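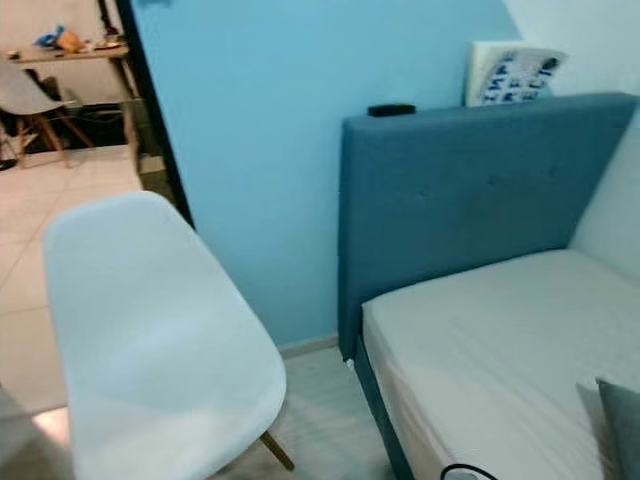
Bedroom at the Lyons apartment, with the second room through the doorway.

Isell: Soft Goods Handling in Ordinary Homes
Progress report to the Vamholm Fund, second reporting period
Submitted by Margit Pálfi, project lead, Diston
2024-04-20

1. What this report covers

This period was taken up mostly by preparing and holding the open day promised in the grant plan. The open day took place at our test apartment in Lyons. Section 2 describes the day, section 3 gives results, and section 4 covers spending and the changes we would like to make before the next period.

The apartment is a regular rental. We decided early on to leave it as it was when we took the lease, apart from some extra power outlets and a lock on the utility closet. The tile floor, the painted walls, the chairs and the bed are the kind of things the robot would meet in a customer's home, and we wanted guests to see it working among them. One of our partners had suggested a mock bedroom in a hall, which would have been easier for seating. We still think the apartment was the right choice, but it did limit us to small groups.

2. The open day

We received 24 guests in 6 groups. They came from home care agencies, two hotel operators, a housing association and the local technical college. Each group had a short talk in the kitchen, then moved to the bedroom doorway to watch the robot work. After that they could ask questions and handle a spare set of gripper fingers.

The demonstration had two parts. In the first, the robot picked up pillows and cushions and moved them between the bed and a chair. In the second, it took hold of light, loose fabric close to other surfaces, where the fingers have little room to open and the cloth bunches up when it is pushed. The second part is harder and slower. We told guests this beforehand so that they would not expect the same pace.

The head camera is used to find the item and plan the approach. The wrist camera takes over for the last stretch, when the item sits between the fingers and the head view is often blocked by the arm. Guests could follow both views on a screen in the hallway. Most of them ended up watching the wrist view. At that distance the folds in a sheet are large and easy to follow, and so are the scuffs and chips on our fingers, which drew several questions about wear.

The finger wear is cosmetic as far as we can tell. The edges have lost some of their black finish but we have not measured any change in grip. We will keep checking this, as a rough edge could snag a thin fabric. 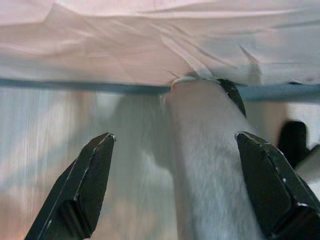 3. Results so far

Between the start of the period and the end of the open day we logged 207 handling attempts in the apartment. Of these, 173 ended with the item placed where the operator had asked for it. The other attempts fall into two kinds. Either the fingers closed on two layers at once and brought along something that should have stayed put, or the item slipped during the move and had to be picked up again. We count a second pickup as a failure even if the item ends up in the right spot.

Pillows and cushions are now the most reliable group. A busy print does not seem to bother the vision software, which was a worry in the first report. Pale fabric against pale fabric is still a weak point. The robot is slow to decide where one item ends and the next begins, and the operator had to step in more often than we would like.

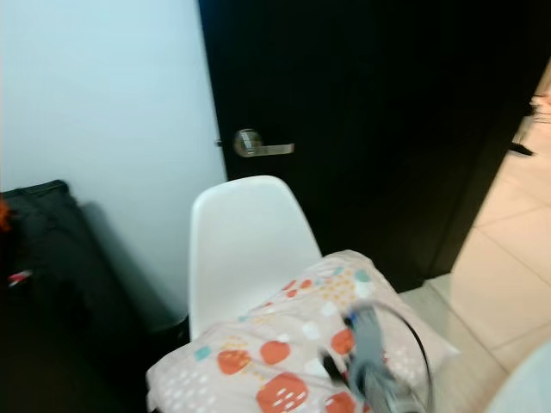 Gripper at a printed pillow or cushion on the chair by the black door.

Guests filled out a short comment sheet before leaving. The home care people asked mainly about noise, about speed, and about what the robot does if a person walks in halfway through a move. The hotel operators wanted to know about changing whole beds, which is outside the current grant. Several people said the hallway screen was too small for a group, and they were right.

4. Spending and next steps

Spending is in line with the budget except for travel, which ran over because we brought the robot to Lyons twice - once for the trial run and once for the open day. We ask to cover the difference from the equipment line, where the second finger set cost less than planned. The detailed statement is in the attached sheet.

Plans for the next period:

Replace the gripper fingers and compare grip before and after on the same items.

Collect more attempts on pale sheets and pale pillows, with the bedroom lights on and off.

Shorten the pause between the head view and the wrist view.

Hold a second, smaller visit in October for the home care agencies only, with a larger screen.

We would welcome someone from the Fund at the October visit. Please let Margit Pálfi know if there is a part of the work you would like to see run, so it can be set up ahead of time.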